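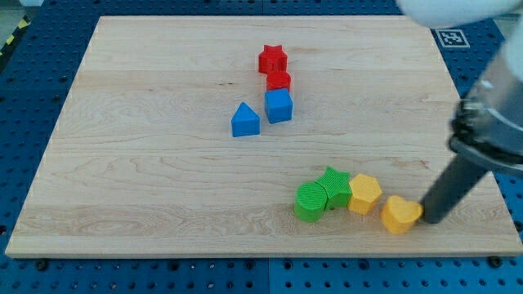 Wamutow Blocks: language-guided pushing with one finger

Search this site Search Clear

Wamutow Blocks is a set of teleoperated pushing episodes for training policies that follow short spoken or typed instructions. We're really happy to finally put it out! The arm never grasps anything. It has a single rigid finger, and everything it does to the blocks it does by nudging, sweeping or poking them across a wooden board.

We love this setup because it's so small and still so hard. A star doesn't slide like a cylinder, a heart spins when you touch one lobe, and two blocks side by side will drag each other off course — so the policy has to keep looking and correcting the whole way.

## What's inside

- 886 episodes, each with one instruction and one continuous recording
- 8 blocks in play: red star, red cylinder, blue cube, blue triangle, green cylinder, green star, yellow hexagon, yellow heart
- RGB video, finger tip position in board coordinates, commanded velocity
- the instruction as given, plus a cleaned-up version with typos fixed

Instructions sound like what people say out loud: "push the heart away from the hexagon", "get the blue ones over by the green star", "make a line along the front". Spelling is left alone in the `raw_text` field.

## How we collected it

Botond Katona ran the arm for most of the episodes and Bence Bakos wrote the instructions, then they swapped in June when Botond's wrist got sore. The operator hears an instruction, carries it out, and gets the next one with the blocks left wherever they ended up. There's no reset between instructions. That gave us lots of awkward starting layouts (blocks touching, blocks near the rim) that we would never have thought to set up by hand.

## Baseline

The baseline, which we call Sipos, takes the last few video frames and the text and outputs a 2D velocity for the finger. Trained on the full set, it finished 70 percent of held-out instructions. Most of the misses are two-color instructions where the finger has to travel around one cluster to reach another. It also mixes up the two stars when the instruction gives only the shape, and to be fair, so do we.

A nice surprise: training on the raw text did a little better than the cleaned text. We'd love to hear if anyone else sees this.

## Getting started

 pip install -r requirements.txt
 python fetch.py --split train
 python replay.py --episode 20

Start with episode 20. It's long, it recovers from a bad push halfway through, and it's our favorite.

## Known issues

- Left/right is always from the operator's side, which doesn't match the camera in the Clallorari split
- A few episodes have a late first timestamp; `replay.py` handles it, your own loader may not
- "Triangle" and "prism" both mean the blue triangular block

Patches welcome, especially for the loader.

Contact: open an issue or write to the Varnetti lab list | © Varnetti Lab | Back to top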